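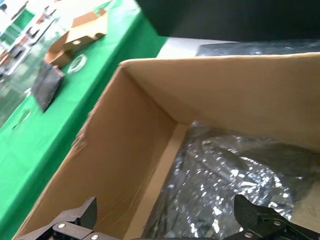 Lurkora Reunion Listings
README and data card

What the data is

Lurkora is a table of alumni parties, homecoming weekends and reunion nights, taken from the public pages of the people who ran them. There are 3098 rows in the raw file and 2929 in the cleaned one. Each row is one advertised event. An advertised event is a claim made by somebody with tickets to sell, and the table should be read with that in mind.

Files

listings_raw.csv: every listing as collected, spelling and shouting included.
listings_clean.csv: duplicates and plain spam removed.
wording.csv: the promotional text for each listing, keyed on listing_id.
changes.txt: hand edits, with initials.

Columns in listings_clean.csv

listing_id: a number with no meaning. Gaps are rows we dropped.
organiser: as printed on the page. Plumska and Plumska Nights are left as two organisers, as we could not prove they were one.
school_named: the college or university the event claims a link to. Blank in 749 rows, where the page says "alumni" and never says of where.
official_link: yes, no or unclear. "Yes" means the page says so. We did not ring the colleges.
city: the nearest large town if only a venue was given.
price_low, price_high: advertised prices before booking fees. Fees were often shown only at checkout and we didn't go that far.
sold_out_claim: the page used the words "sold out" at any point. Several of these pages were still selling tickets.
community_words: a count of terms such as family, home, belonging and tribe in the promotional text. See below before you use it.

How it was gathered

Pages were saved by hand and by a small script, then typed up by two readers working apart. Where they disagreed, Yolandi Mnguni made the final call and her initials are in changes.txt. The Ngcobo listings came as a single spreadsheet from the organiser and were not checked against anything. They are tidier than the rest, and I would trust them less for that.

What it can't tell you

It has no attendance figures. People keep asking for them and the answer is still no. An organiser's own head count was given on some pages, and we left it out on purpose after finding 4 different totals for the same night.

It can't tell you whether anybody felt more connected to their old classmates afterwards. The community_words column measures what the seller wrote. A high score may mean a warm event or a copywriter paid by the hour. An earlier version of this card called it a "belonging score". That name was a mistake and has gone.

It leans heavily towards large towns and people who advertise online. A reunion arranged by phone and held in a church hall won't be in here.

Known faults

Events running past midnight sometimes carry the wrong day. Skoditz listings give prices per table, and we divided by the stated seats, which may be wrong where a table was shared. Cancelled events stay in unless the page said they were cancelled, and few pages did.

Changes

Tue 14 August: belonging_score renamed community_words. Plumska rows split again after being wrongly merged. The next pass is planned for September, if the pages are still up.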